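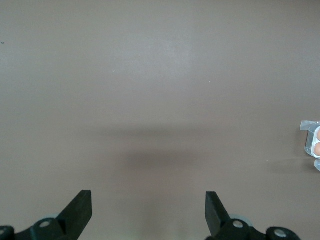
4.3 工位观察:鸡蛋配料台上的分工变化

Garance是一家为附近面包房和食堂供应半成品的中央厨房。Nurkance项目在配料间设了2个自动化工位,我们选择其中的鸡蛋配料台作为主要观察对象,连续跟踪了4周,从3月一直到4月4日结束。配料间早班共有12名员工,全部参加了访谈,期间共记录476次有人员介入的操作,包括补料、挪动容器、暂停和重新启动。本节讨论这些介入发生在什么环节,以及它们怎样改变了员工对自己工作的描述。

鸡蛋配料在引入机械臂之前是一项典型的“顺手活”。谁手边空,谁就去把鸡蛋从包装里取出来,按配方数量放进小碗,再送到打蛋的位置。它在排班表上没有单独的名字,新员工第一天就会被叫去做,老员工则把它夹在称粉和化黄油之间完成。访谈开始时,多数人说不清自己一个早班要花多少时间在鸡蛋上。这让我们很感兴趣:一项几乎不被看见的工作,一旦交给机器,就必须把每一步都说出来,而说出来的过程本身已经在改变这项工作。

从夹爪的角度看,这一点尤其直观。图3由腕部相机拍摄,两根黑色指片张开着,指间没有物体,占据画面大部分的是灰褐色的台面,右侧边缘露出一只透明塑料盒的局部,盒内可见两个橙桃色的圆形物体。一位早班员工第一次在屏幕上看到腕部视角时说:“原来它眼里大半都是桌子。”此后几天,她开始主动谈论盒子该摆在哪里、盖子该朝哪边翻,这些判断她做了很多年,此前从未觉得需要告诉别人。我们非常喜欢这个时刻。类似的表述在其余访谈中也反复出现,编码时归入“位置知识”一类。

位置知识的另一部分与光线有关。图3中,机械臂和夹爪在台面中部投下一片边缘模糊的阴影。员工在手工操作时很少留意自己手臂的影子,可是他们很快学会了从屏幕上读影子,并把“盒子有没有压在影子里”作为放料时的一项口头检查。这项检查没有写进Grirel提供的操作手册,是早班自己形成的。到第二周,它已经贴在配料台旁的便签上;到第三周,晚班也在用。Bozsik调试小组后来把它收进了培训材料,保留了员工原来的说法。

图4为同一工位的固定相机视角。台面远端安装着两台白色机械臂,其中一台的夹爪在台面中部上方夹持一枚褐色鸡蛋,另一台的夹爪张开,位于画面右缘。左侧的白色小圆碗中有四枚鸡蛋,彼此紧挨。碗与被夹持的鸡蛋之间留有一段空台面,这段距离在访谈中被称为“过道”。员工对过道的重视超出了我们的预期:他们认为手伸进工位取碗时,过道是最让人安心的地方,因此在补料时会有意把碗往外侧放,即使这样会让机械臂多走一段路程。

从记录看,超过一半的人员介入属于摆放类操作,即调整碗、盒或台面上其他物品的位置。真正由抓取失败引起的介入少得多,而且集中在第一周。换句话说,员工与机械臂的协作主要发生在抓取之前。有经验的员工会在经过时轻轻推一下碗,动作很小,几乎不打断手头的活;新员工则倾向于先按暂停,再走近处理。两种做法在录像中很容易区分,到第四周,二者的差别明显缩小。

鸡蛋的易碎性也让讨论变得格外热闹。手工操作时,员工靠指腹感觉壳上的细裂纹,发现有问题就随手放到一旁。把这项工作交给夹爪之后,验壳该由谁来做,一度没有明确答案。最初的流程要求在补料前逐枚检查,早班认为这样太慢;随后他们提出把检查移到打蛋之前,由原本就站在打蛋位的人完成。这个方案试行两天后便固定下来。令人振奋的是,提出方案的几位员工在后续访谈里使用的词也变了,他们不再说“帮机器看着”,开始说“我这边验,它那边拿”。分工的边界由一线人员自己画出,并且画得相当细致。

当然,变化也有不那么轻松的一面。几位员工提到,鸡蛋配料原先是早班里少有的可以边做边聊天的时段,几个人围着台子站一会儿,交换一下当天的安排。现在这个时段没有了,交接信息要另外找时间。早班后来把碰头挪到称粉台旁边,效果因人而异。一位在配料间工作多年的员工对此评价很直接:“手是轻松了,话少了。”我们认为这类损失应当与工时一并记录,后续的问卷中已增加相应条目。

另外值得一提的是线缆。固定相机画面中,多条黑色线缆从机械臂底座横过台面,台沿外侧也有线缆交错。员工对它们的关注主要来自清洁:原先一块抹布可以一擦到底的台面,现在需要分区擦拭。早班为此重新安排了收工顺序,先收碗,再擦台面近侧的空区,最后处理底座附近。这一顺序由清洁经验最丰富的员工拟定,调试小组只补充了断电一步。

图4 鸡蛋配料工位,固定相机视角。一台机械臂夹持一枚鸡蛋,左侧碗中有四枚鸡蛋。 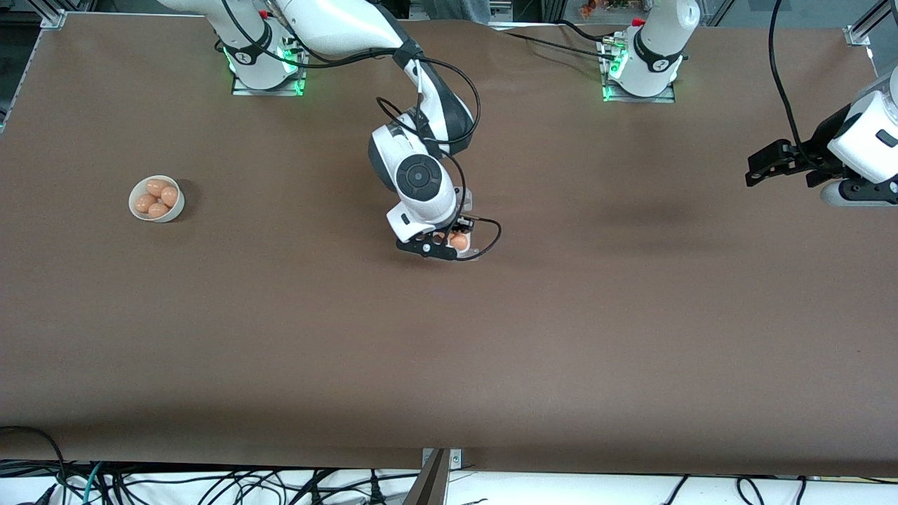 4.4 对岗位描述的影响

观察期结束后,Garance修订了配料间的岗位说明,鸡蛋配料首次作为独立条目出现,下设补料、摆放和验壳三项。我们对照了修订前后的文本,发现新条目中的多数用语可以直接追溯到早班的访谈记录,“过道”一词也原样写入。员工对此反应积极,有几位希望把称粉和化黄油也按同样的方式写一遍,这项工作目前由早班自行推进,我们将在第5节中讨论其初稿。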